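Section 5: Folding and putting away

This section covers folding the pieces that come back from the wash, from small cloths up to full-size blankets, and putting them on the right shelf. Read Section 4 (Drying) first if anything still feels damp. Damp pieces go back on the rack and are not folded.

5.1 Before you start

You will need:

A bed, or a table at least as long as your largest cloth
One thick blanket to cover the surface
The shelf labels from the Gesia starter pack
A lint roller
Cotton tape for tying sets (optional)

Wash and dry your hands. Take off rings and watches that could catch on a loose weave. If you are folding on a bed, pull the bedding tight and put the pillows somewhere else.

Note: Lightweight printed cloths slide around on a bare tabletop. Spread the blanket first, even for a small load.

5.2 Setting up the surface

1. Spread the blanket over the bed or table and smooth it outward from the middle with the flat of your hand.

2. Tuck the near edge under so it doesn't drag toward you while you work.

3. Run the lint roller over it once. Dark prints pick up pale fibres, and they are hard to get off once the cloth is folded.

4. Sort the load into three piles: narrow cloths and scarves, squares, and anything bigger than a bath towel. Work through them in that order.

Caution: Do not iron on the blanket. Some blankets have a synthetic pile that will melt and mark both pieces. Use the ironing board described in Section 4.3.

5.3 Folding a narrow or shaped cloth

Use this method for scarves, table runners and any cloth that is wider at one end than the other. It keeps the print from creasing across the larger flowers, where a fold line shows most.

1. Lay the cloth lengthwise on the blanket with the wide end toward you and the narrow end pointing away. Colour helps when you are lining up edges. An orange cloth with a dark navy floral print is easy to see against a beige blanket, even one with large flowers of its own.

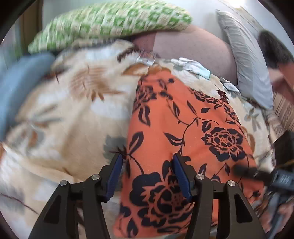

2. Straighten the left edge first. It is your guide for everything that follows. Leave the right edge alone if it curves outward; it will be brought in at step 4.

3. Smooth the cloth from the narrow end down to the wide end. Press lightly. Pulling on the corners will stretch the weave.

4. Bring the right edge over to meet the left. On a shaped cloth the two won't match all the way down. Let the extra fabric lie flat at the wide end and turn it under.

5. Fold the narrow end down to the middle, then fold once more to meet the wide end.

6. Turn the bundle over so the loose edge is underneath.

Note: If a fold falls across the centre of a large blossom, open the cloth and shift the fold a finger's width either way. Small leaves and stems can be folded across without much showing.

5.4 Folding squares

1. Place the square face down on the blanket.

2. Fold in half, then in half again, matching the hems and not the print. Printed patterns are often a little off square.

3. For squares going in the Horeck drawer, fold once more into a long rectangle and stand it on its edge. For squares going on an open shelf, leave it as it is.

5.5 Folding the blanket

Fold the cover blanket last, after every other piece has been moved off it. Two people make this easier, but one can do it.

1. Check that nothing has been left under or on the blanket. Small cloths are easily folded in and lost until the next wash.

2. Shake it once, away from the finished piles.

3. Fold lengthwise into thirds, then fold from both ends to the centre.

4. Close it like a book and set it on the bottom shelf with the folded side facing out.

Caution: A large blanket is heavier than it looks – lift it with both arms underneath and keep it off the top shelf.

5.6 Shelf limits

Drawer: up to 8 cloths standing on edge
Upper shelf: narrow cloths and scarves, stacked no more than 5 high
Middle shelf: squares and hand towels
Bottom shelf: blankets only

The Markileo shelf insert is 866 mm wide. If your cupboard is narrower than this, leave the insert out and use the labels on the bare shelf.

5.7 Common problems

Creases across the print
The cloth was folded while warm from the dryer. Let it cool flat, then fold again.

Bundle won't stay closed
The loose edge is on top. Turn the bundle over, or tie it with cotton tape. Do not use rubber bands, which leave marks and go sticky in hot weather.

Colour on the blanket
A new cloth has shed dye. Wash it separately in cold water (Section 3.2) and keep it off pale fabrics until the rinse water stays clear.

Musty smell on the shelf
Empty the shelf, wipe it down and leave the door open overnight. Air every piece before you put it back.

For pieces with fringes or beading, go to Section 6.

Section 5 text: Madhu Garg. Method tested by Jucélia Batista. Revised August.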